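Search this site
Enter keyword Go

Destance Plug-In Energy Monitor: Two Months of Use

Posted in December by the Home Desk

The Destance is a small meter that goes between a wall outlet and whatever you plug into it. It records how much power the appliance draws and sends the numbers to an app. I bought one after two high electric bills in a row and left it on different things around the house through the fall.

Setup took 12 minutes, and most of that went to the app. You make an account, confirm an email, and then hold down the side button until the light blinks. My first try failed because my phone was on the wrong Wi-Fi band. The printed guide covers this, but on the last page, in small type. The second try worked and I have not had to pair it again.

The readings seem steady. I ran it against my old Bhatt meter, which has no app and just shows a number on a screen, and the two agreed closely on a lamp, a fan and a space heater. On very small loads, like a phone charger with no phone on it, the Destance reads zero where the Bhatt shows a little something. That will not matter to most people.
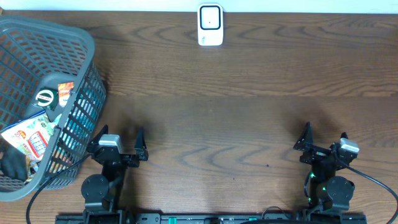 The biggest surprise was the chest freezer in the garage. It is an older Nokport and I had always assumed it was cheap to run. Over the first month it used more than the kitchen refrigerator, and the graph showed it hardly ever cycling off. I cleaned the coils and replaced the door gasket, and use dropped the next week. The television and the coffee maker, which I had blamed, barely register.

The app is fine for daily totals and poor for anything longer. You can see a day, a week or a month, but you can't compare one month with another side by side. Exporting is possible. My file came out with 3,576 rows and no column names, so I had to work out which number was which. There is also a cost estimate, but it takes only one flat rate. If your utility charges more in the evening – mine does – you will need to do that math yourself.

One other complaint: the body is wide enough to crowd the second outlet on a standard plate. A slim plug fits next to it. A charger brick does not.

I also looked at the Wevden, which costs more and handles time-of-day rates. If you plan to track bills closely, spend the extra money. For finding out which appliance is running up the bill, the Destance does the job, and one is enough if you don't mind moving it from room to room.

Contact us | Copyright, all rights reserved | Back to top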